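**Equipment corner: what we buy next, and what we wait with**

In the September meeting many members asked the same question: how much money is left for equipment, and why do we not have more grippers already? I promised to write it down properly, so everybody in the Cerncombe group can read the same numbers.

First the present situation. We own two pairs of hand-held grippers with the small cameras on them. They go out to homes, where people use them to collect recordings of ordinary tidying and table work. We also own one fixed arm, which stays in the workshop and is used for testing. The fixed arm is not in this plan. It works, it is paid, and I do not want to touch it this year.

The hand-held grippers are another story. They are in use almost every day, and they travel in bags, in car boots and on trains. The wear is not where I expected it. I was afraid for the cameras, but the cameras are fine. What we lose is gripping pads and small screws, and after that, time. When one pad comes loose in somebody's home, the session stops, and the next free evening of that household can be two weeks later.

For this reason I asked three suppliers for an offer. One did not answer. The other two are Kwofie and Zudalberg, and I compare them below as fairly as I can.

**Kwofie** sells complete pairs, assembled and checked. The price is higher, but the pads come in sets and we can order them alone, without buying a new finger. Delivery is 18 working days. They also lend a replacement during a repair, which for us has a real value.

**Zudalberg** sells the parts, and we assemble ourselves. It is cheaper on paper. But we must count the evenings of assembly, and also the calibration, and I think in the first offer we forgot both. Delivery is 9 working days, which is very good. Spare pads are only sold together with the finger.

My proposal is to buy one complete pair from Kwofie now, and to take the Zudalberg parts only for the workshop, where a delay does not disturb a family at home. Some of you will prefer to have everything from one supplier. I understand this, it is easier for the accounts. But the two uses are different, and I would like the budget to show that.

I also want to say something about the sort of objects we plan for. In the old budget we wrote "household items", and the person who reads such words thinks about cups and boxes with hard sides. The homes are full of soft and crumpled things – bags, wrappers, packets that change their shape when you touch them. For these the pads matter more than the motor, and so the line for pads in the new budget is bigger than before.

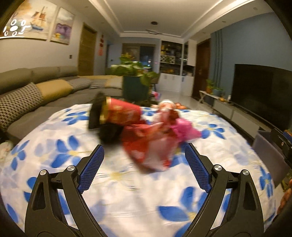 *Written by the equipment desk, Flesus newsletter, Cerncombe group*

On one table you can have a red canister lying on its side, a clear container, crumpled plastic packages and small round items behind them, all on a cloth with big blue flowers. If we test only with wooden blocks on a grey board, we will choose the wrong pads. Please remember this when you read the offers, because both suppliers show their grippers with nice square boxes.

**What is in the plan**

- One complete pair of hand-held grippers (Kwofie)
- Parts for one workshop pair (Zudalberg)
- Spare pads, enough for two changes on each pair
- A box of pivot pins and screws, mixed sizes
- Two padded bags for transport
- Memory cards and one more charger

**What is not in the plan**

- A second fixed arm
- New cameras
- A bigger workshop table, although I know many want it

About the memory cards there was a discussion. We have 90 recording hours planned until spring, and the present cards are enough if they come back to the workshop quickly. They do not always come back quickly. I prefer to buy a few more and not to telephone people on Sunday evening.

For the money: the first payment goes out when the order is signed, and the rest when the pair has passed our own check. Kwofie agreed to this by e-mail. Zudalberg wants full payment in advance, so I kept that order small.

One open point is insurance. At this moment our equipment is covered in the workshop and during transport, but the text is not clear for the hours inside a private home. I have asked for a written answer. Until it comes, please continue to fill in the lending form each time, also if you take the gripper only for one evening.

If you want to see both offers with all prices, they are in the blue folder next to the workshop door. Comments are welcome until Wednesday, on paper or by e-mail to the equipment desk. After that I will send the order for the complete pair, and the parts order follows when the insurance question is answered.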